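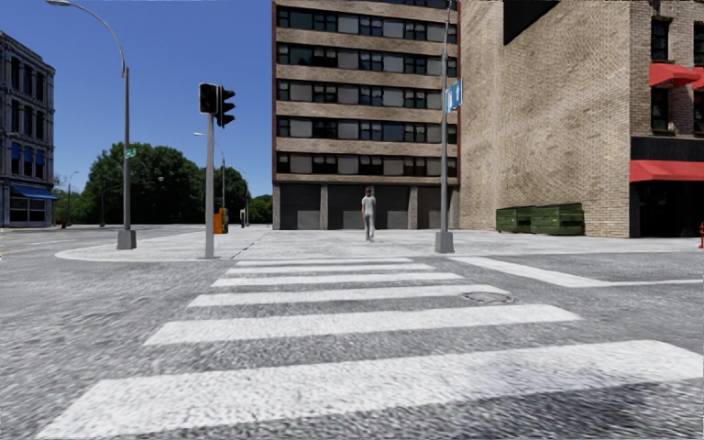
Before a delivery robot from Clinano gets near a real crosswalk, it has to cross a fake one 1000 times. That is the company's own rule, written into a testing guide that two other firms, Bolberg and Paredes, have since taken up.

The guide is nine pages long and mostly dull, which suits Arash Ahmadpour, who wrote it. "People want to argue about ethics," he says. "I want to know if the thing stops at the curb."

Every simulated corner must have a marked crossing, a traffic light and at least one pedestrian. Some of the people walk toward the robot, some walk away, and some turn back halfway. A manhole cover or a worn patch of paint must never be read as an obstacle. Dumpsters and poles stay in because they can hide a person.

The pass mark is strict on one point. If the robot enters the road against the signal even once, the whole set is run again from the start. Slow crossings are logged but allowed, up to a limit each city sets.

Ahmadpour says the first set usually fails at around 900 runs, when the low evening sun is switched on. Engineers at Bolberg asked for that part to be made optional. He said no.

Simulation does not replace street testing under the guide. Two trained staff still walk with each new robot, and either one can stop it. The next version, due in October, will add rain.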